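How to request a training presentation from a public body

Government departments and their advisory boards commission a large amount of staff training, and the slides are often discussed in the press before anyone outside the room has read them. In most cases the full material can be obtained by a written records request. The steps below apply to presentations, speaker notes, handouts and the correspondence that arranged them.

Last revised 16/01/2018 by Hanne Snorradóttir.

1. Identify the body that holds the record

The body that gave the training and the body that received it may be different, and each may hold a separate copy. Send the request to both. If an outside contractor wrote the slides, the commissioning body usually still holds them, together with the contract and the invoice.

Check whether the panel has its own records officer. Small boards often share one with a parent department, and a request sent to the board's general inbox can sit unread.

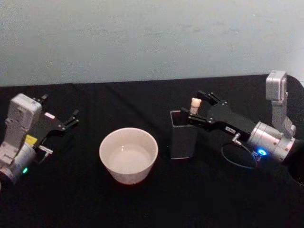

2. Describe the record narrowly

State the title of the session, the date it was given and the audience. If the title is unknown, quote a phrase reported from the slides and say where the report appeared. A request for "all documents about equity training" will be refused on cost or returned for clarification.

Suggested wording:

"I request a copy of the slides, speaker notes and handouts used at the staff session held in December, delivered by the panel to agency employees, in the original file format."

The original format matters. Speaker notes are lost when slides are exported as a flat document, and the notes often contain the definitions and sources that the slides leave out.

3. Ask for the correspondence separately

Emails take longer to review than slides. Put them in a second request with its own reference number so that the first is not held up. Limit the search to named mailboxes and to a period of 5 weeks before the session.

Heloísa Rangel's request to the Alvarado schools board combined the two. The search returned 1716 emails, and the slide deck, which ran to 54 pages, was not released until all of them had been read.

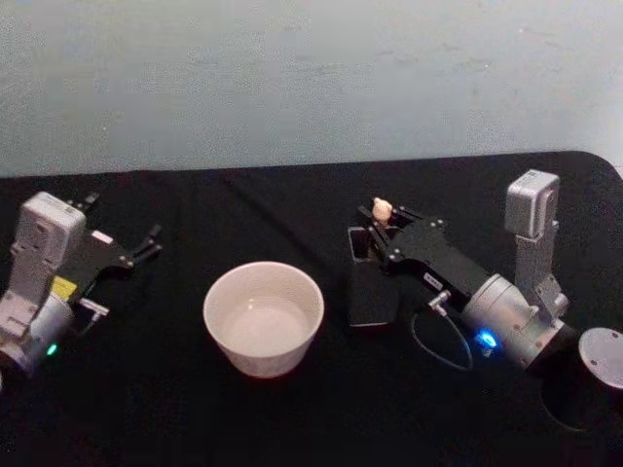 4. Log the dates

Record the day the request was sent, the day it was acknowledged and the statutory deadline. A plain spreadsheet is sufficient. Deadlines are normally counted in working days from receipt, and a request for clarification may pause the count.

If a fee estimate arrives, ask for it to be itemised. An estimate of 300 for electronic files should be queried in writing before any payment is made.

5. Check redactions against the stated exemption

Each redaction should cite an exemption. Names of junior staff are commonly removed. Whole slides are sometimes withheld as copyright material belonging to the contractor; ask to inspect these in person if a copy is refused.
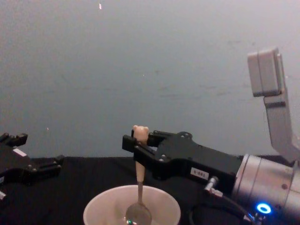

6. Quote the material accurately

When publishing, give the slide number and reproduce the full sentence. Note whether the words are the presenter's own or are quoted from another author, as training slides frequently reprint lists from older workbooks without clear attribution. Post the complete file alongside any article.

7. Appeal

An internal review must usually be requested before a complaint can go to the regulator. Cite the reference number, the exemption relied upon and the reason it does not apply. Keep the letter to one page.

Corrections to this page: Yiğit Çetinkaya, records desk.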